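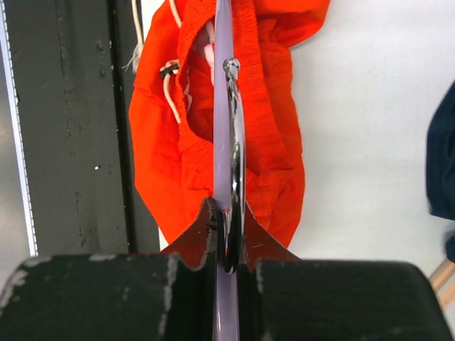

Peninah Tanui had the route sheet folded in her shirt pocket and did not need it. Bistel to Narkov, 118 kilometers, one stop at Ortuño for water and mail. She had driven the bus for the Saditell line long enough to know which of the road signs were wrong.

There were four passengers that morning. Three were going to the clinic at Narkov. The fourth was a man with a cardboard suitcase who asked if he could sit in the front seat and then sat in it before she answered.

"Thibault Pruvost," he said.

"You'll get the sun there."

"I don't mind the sun."

She pulled out past the feed store and the closed bank. He held the suitcase on his knees with both hands. After the second bridge he put it on the floor and kept one foot against it.

"Do you know the Saditell depot in Narkov?" he asked.

"I park there every night."

"My father drove out of it. Before your time, I think. He drove bus 30."

Peninah looked at him in the mirror. Bus 30 was behind the depot with no wheels on it. The mechanics kept paint cans inside. She didn't say so.

"What are you going there for?" she asked.

"They wrote to me. They found a locker with his name on it. They want it emptied by the end of the month."

"It took them a while."

"Nineteen years," he said.

The road climbed. One of the women going to the clinic had opened a bag of boiled eggs and the smell came forward. She offered them around. Thibault took one and peeled it into his handkerchief. Peninah said no thank you, then changed her mind at the top of the hill and ate hers with one hand on the wheel.

At Ortuño she carried the mail sack into the store and came back with two bottles of water and the outgoing letters. Thibault was standing by the door of the bus with the suitcase open on the step. It was empty.

"I didn't know what size to bring," he said. "I don't know what's in there."

"They're small lockers."

"How small?"

She held her hands apart. He looked at the suitcase and closed it again. 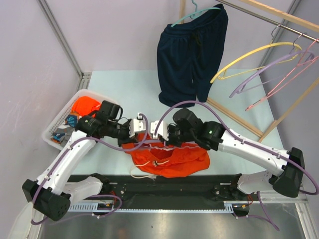
His father had kept two households, Thibault told her on the long flat stretch, one in Bistel and one in Narkov, and neither had been much good. In Bistel there was Thibault and his mother. In Narkov there was a rented room and, for a few years, a woman who fixed shoes. His father came home every second week with his washing in a flour sack. Thibault's mother would do it all in one afternoon and put the things on hangers, even the shorts, even the bright orange-red pair he wore to wash the bus. She said a man who lived in two places should at least have his clothes hung up in one of them. Then he would take them all down and stuff them in the sack and go.

"Did she know about the shoe woman?" Peninah asked.

"She had her shoes fixed there once. She said it was good work."

Peninah laughed, and then checked the mirror to see if he minded. He was smiling a little at the road.

They came into Narkov past the water tower. She let the clinic passengers off at the gate and waited while the oldest one found her card. Then she drove the last few streets to the depot with Thibault still in the front seat, and parked in her usual place along the wall.

The man in the office had the key in an envelope. He made Thibault sign for it twice. The lockers were down a hallway behind the ticket room, gray, with the names on strips of tape. PRUVOST had been written in pencil and gone over in ink.

Peninah meant to leave him there. She had the sack to deliver and a form to fill in about the rear door, which was sticking. But he stood in front of the locker with the key and did nothing, so she leaned on the opposite wall and drank the rest of her water.

"What would you expect?" he asked.

"Mine has a raincoat in it. And a radio that doesn't work."

He turned the key. It took some force. Inside there was a driver's cap, a tin of shoe polish, and a logbook with a rubber band around it that broke when he touched it. He opened the book on top of the suitcase. Each line was a trip, with the date, the weather, and the number of passengers. On every second Friday line, in the margin, his father had written the word *home*.

Thibault turned the pages for a while. Some of the lines were for Bistel and some were for Narkov, and the word was beside both.

"Well," he said.

He put the cap in the suitcase, and the book, and after some thought the polish. They slid around when he picked it up.

"What time do you go back?" he asked.

"Four."

"Is the front seat taken?"

"You'll get the sun on the other side," she said, and went to see about the door.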